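Plastic Tablecloths on a Work Table: Cleaning, Flattening, Storing

Filed under: Table and Bench
Text: Margit Veres. Checked by Siu-ming Chu.

A coated tablecloth is the cheapest bench cover available to anyone who mends, sorts or packs at the dining table. It sheds dust, takes a damp cloth and can be replaced without regret. It also creases, holds static, stains under certain inks and softens under heat. These notes cover the ordinary plastic-surfaced kind sold by the yard or in precut sizes. Fabric cloths with a stain finish behave differently and are covered on a separate page.

Sizing

Measure the table top, then add the overhang on both sides. For a table used mostly for eating, 8 to 10 inches per side is normal. For a work table keep it under 6. A long overhang catches on knees and chair arms, and every catch moves whatever is on top. On a round table, cut the cloth round as well. Square corners on a round top hang low and get stepped on.

Check the cut edge before buying. Unhemmed plastic is fine if the cut is clean. If it is nicked, the nick will travel. A strip of clear tape folded over the nick, half above and half below, stops it.

Choosing a pattern for work

Pattern affects how fast small parts can be found. Plain white shows everything but glares under a ceiling light and looks dirty in a week. Dense florals hide screws, beads and SIM trays almost completely. Large geometric repeats with two or three flat colors are a workable middle. The eye learns the repeat and picks out what does not belong. Dark accents in the print are the weak point, as a small black part set down beside a small black shape in the pattern is easy to miss. Put black parts in a light-colored dish.

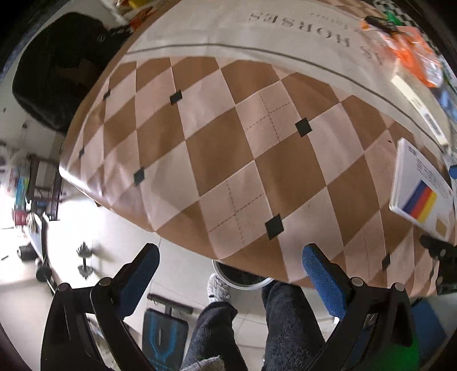 Argyle print in brown and pale beige with small black diamonds. The off-white lettered band runs across the far part of the cloth.

A printed band or border has a practical use. Keep finished items on one side of it and unfinished items on the other. Packets, labels and wrappers go past the band, open work stays in front. This costs nothing and saves re-checking the same piece twice. Orientation of the lettering makes no difference to the work, but if the cloth is also used for meals, decide on one direction and mark the underside of one corner with a dot of permanent marker.

Removing fold lines

New cloths arrive folded hard. Do not iron the face. Three methods, in order of preference:

Lay the cloth on the table face up and leave it in a warm room overnight with books along the creases. Most fold lines relax by morning. The corners take longer.

Run it through a dryer on low for 2 minutes with one damp bath towel, then spread it immediately. Do not walk away from the machine. Thin cloths with no fabric backing should not go in at all.

Use a hair dryer on the medium setting, kept moving, with the other hand smoothing behind it. Keep it a hand's width off the surface. If the surface turns shiny, stop.

Soft wrinkles at a folded-back corner are usually left over from storage and go flat under any weight. A sharp white line in the coating is a crack and will not go flat.

Daily cleaning

Clear the table. Lift small items off; do not slide them. Grit under a box scratches the coating, and scratches hold dirt that reads as dark specks later on. Shake the cloth outdoors or go over it with a soft brush, then wipe with warm water and one drop of dish soap. Wipe again with plain water. Dry with a towel. Soap film left to dry attracts dust.

Specks that remain after wiping are one of three things: a burn, ink, or grit pressed into the coating. Run a fingernail across. A burn has a rim. Grit comes loose. Ink does neither.

Ink and label adhesive

Ballpoint: rubbing alcohol on a cotton swab, worked from the outside of the mark inward. Test on the overhang first. Alcohol will lift some printed patterns along with the ink.

Label adhesive: cooking oil, left for 10 minutes, then dish soap. Barcode labels with a paper face should be peeled dry before any oil is applied, or the paper turns to pulp. I tried the Vilik citrus remover on three cloths. It worked on two and dulled the third, so it is back to oil here.

Newsprint and glossy flyers: do not leave them face down overnight. Colored inks migrate into soft plastic and stay there.

Heat

Keep soldering irons, glue guns and hot pans off the cloth. A trivet is not enough for a soldering iron, as the cord will pull it off sooner or later. Use a ceramic tile or a silicone mat. We use an 18 by 18 inch mat from Kanaujia, laid directly on the cloth and removed when the iron is cold. Silicone left on plastic for weeks can leave a faint outline.

Keeping the cloth still

Four clips at the edges hold most cloths. If the table edge is too thick for clips, put a sheet of nonslip shelf liner underneath, cut 4 inches smaller than the top all around. Check under the edges when resetting the cloth. Pens, cable ends and utensils work their way under there and make a bump that wears through the coating from below.

Small packets

Empty plastic packets should leave the table as soon as they are empty. On a coated cloth they pick up static, cling, and carry small parts with them into the trash. Before throwing one out, open it fully and tap it over a dish. Flat boxes with lids are better holders than bags for anything to be used again. Write the contents on the end of the box instead of the top so it can be read in a stack.

Storing a spare

Roll, do not fold. A cardboard gift-wrap tube from Minenell or any paper supplier is wide enough for a cloth up to 100 inches long. Roll with the printed side out. Stand the tube upright in a closet away from a radiator. Cloths stored in an attic through summer come down in September stiff and tacky, and the coating sticks to itself.

When to replace

Replace when the coating cracks at the table edge, when the backing shows through, or when the surface stays sticky after two washes. The flat center portion is usually still sound. Cut it out and use it as a shelf liner or a drop sheet under the sink.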